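WUMHOLM RESIDENTS' ASSOCIATION
Minutes of the General Meeting
Held 10/04/2026 in the ground floor meeting room, Wumholm House

Present: Evie Ellwood (chair), Bijan Esfahani (secretary), Sevim Çınar (finance), Liv Engström (building and grounds), Tracey Bunting (Kelleck Property Services), and 33 residents as entered on the sign-in sheet.

1. Opening

The chair called the meeting to order at 7:04 p.m. and confirmed that a quorum was present. Residents were reminded that only one vote may be cast per unit. Proxies had been received from 11 units and were accepted.

2. Minutes of the previous meeting

The minutes of the previous meeting were taken as read. One correction was requested under item 6, where "east stairwell" should read "west stairwell." With that change the minutes were approved.

3. Matters arising

3.1 Side gate. Ms. Engström reported that the closer has been replaced and adjusted twice. Two residents of the garden units stated that the gate still slams at night. Ms. Bunting will ask the fitter to return.

3.2 Mailroom. The parcel shelves have been moved to the inside wall. Parcels left longer than two weeks will be taken to the office and the resident notified by phone.

3.3 Bicycle storage. Tags have been issued. Untagged bicycles will remain in place until the next meeting, when the matter will come back for a decision.

4. Finance report

Ms. Çınar presented the operating statement. Dues have been received in full from all but four of the 112 units. Reminder letters have been sent and two of the four owners have agreed to payment plans. Spending on snow removal was over budget. Spending on landscaping was under budget, as the spring planting has not yet been billed.

Water and sewer charges were again the largest single overrun. Ms. Çınar noted that the building is on a shared meter and that the increase cannot be traced to individual units from the bills alone. The rate itself has not changed since November. A resident of the fourth floor asked whether separate meters had been priced. Ms. Çınar replied that they had been looked at under the previous board and that the riser layout would require several meters per unit – the quote at the time was not pursued.

The finance report was accepted.

5. Water use and plumbing

5.1 Leak survey. Ms. Bunting presented the results of the survey carried out by Berchtold. No leak was found in the buried supply line or in the basement risers. The surveyor's view is that the loss is within the units, chiefly from worn flappers and fill valves. Nearly 30 units have been entered so far and the remainder will be scheduled by floor.

5.2 Notice of entry. Several residents objected to the short notice given for the first round of visits. Following discussion it was agreed that written notice will be given at least five days ahead, with a morning or afternoon window stated. Residents who cannot be present may leave a key at the office in a signed envelope. Mr. Esfahani will revise the notice form.

5.3 Repairs. It was moved by Ms. Engström and seconded by Ms. Çınar that the association pay for replacement flappers and fill valves in all units as a one-time measure, with later replacements remaining the responsibility of the owner as set out in the bylaws. A resident asked whether owners who had already paid for new parts would be repaid. The chair stated that the motion as worded did not provide for this. An amendment to allow repayment on presentation of a receipt was offered and accepted by the mover. The motion as amended carried, with three opposed.

5.4 Guidance to residents. Mr. Esfahani circulated the draft of a one-page sheet on checking a toilet for leaks. Residents are asked to place a few drops of food coloring in the tank, wait 15 minutes without flushing, and look for color in the bowl. Any unit showing color should be reported to the office. The sheet also repeats the existing rule that wipes, including those sold as flushable, are not to be put down any drain in the building. The draft was approved subject to larger type.

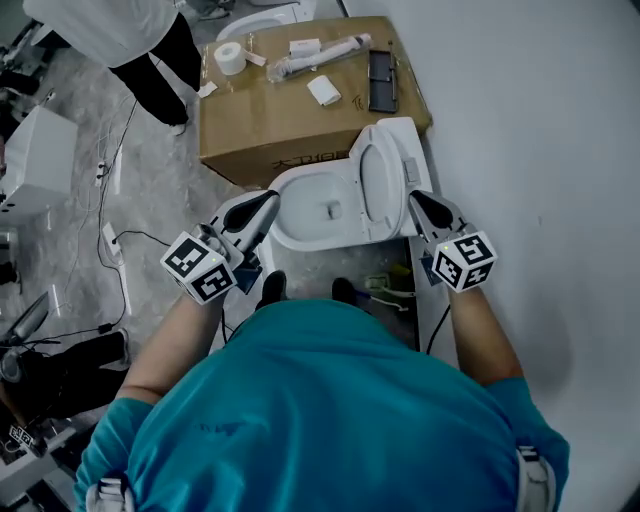

At the toilet, with a gripper in each hand.

6. Laundry room

The contract with Rekidum for the washers and dryers comes up for renewal this year. Ms. Bunting has asked for terms on a shorter contract and on machines that use less water. Residents reported that the second dryer from the door takes payment without starting. Refund requests should be made at the office and not by notes left on the machine. Ms. Engström proposed that the closing hour be moved from 10 p.m. to 9 p.m. in view of noise complaints from the units overhead. After comments on both sides the proposal was tabled.

7. Grounds

Ms. Engström reported that the two maples by the parking entrance have been pruned. The cracked paving near the ramp has been marked and will be reset before summer. Residents are asked to keep planters off the fire lane.

8. Open floor

A resident asked that hallway lights on the third floor be checked – two have been flickering. Referred to Ms. Bunting. A resident asked whether the meeting room could be reserved for family events. The chair confirmed that it may, on application to the secretary and payment of the cleaning deposit.

9. Actions

Ms. Bunting: side gate; unit visit schedule; third floor lights; Rekidum terms.
Mr. Esfahani: notice of entry form; leak check sheet in larger type.
Ms. Çınar: receipt procedure for repayment under 5.3.
Ms. Engström: paving near the ramp.

10. Adjournment

There being no further business, the meeting adjourned at 8:51 p.m.

Minutes recorded by Bijan Esfahani, secretary.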